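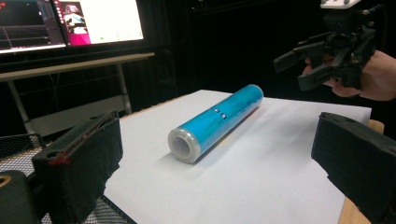 A film on a roll is the cheapest insurance a kitchen can buy, according to one reader who wrote to us after the first edition, and a book that grumbles about it has never had to throw out half a salmon.

We have kept the letter in mind while revising this chapter, and we still aren't convinced. Insurance pays out. Whether a sheet of film over a bowl does anything of the kind depends on what is in the bowl, how long it stays there and whether anyone remembers it, and the first two of those get far more attention than the third.

Chapter 6
Wrapping: What It Does and What It Is Said to Do

Rolls are bought without much thought. They come in their own shiny wrapping, go into a drawer and are used until the core shows. Ask a cook why the cut onion has been covered and you will hear that it "keeps better". Better than what? Left bare on a shelf, certainly. Put in a lidded tub, or turned face down on a saucer, the answer is less clear, and few cooks have tried the three side by side.

The claims in this chapter are tested against the Wimoldale kitchen diaries, in which 54 households wrote down what they covered, with what, and what became of it. The diaries run to 2,310 entries. They are patchy. People write less in November than in spring, and they seem to forget the failures sooner than the successes, so treat any tidy result with suspicion, ours included.

Two makers' leaflets, from Trestgate and Biso, are also reprinted at the end of the chapter. Both say that their wrap "locks in freshness". Neither says how freshness was measured.

Before you read on, write down:

what you last wrapped, and why
what you would have used if the roll had run out
whether the food was eaten

Keep your notes. You will need them for section 6.2, where we look at cut fruit and cheese, and where the case for wrapping is at its strongest.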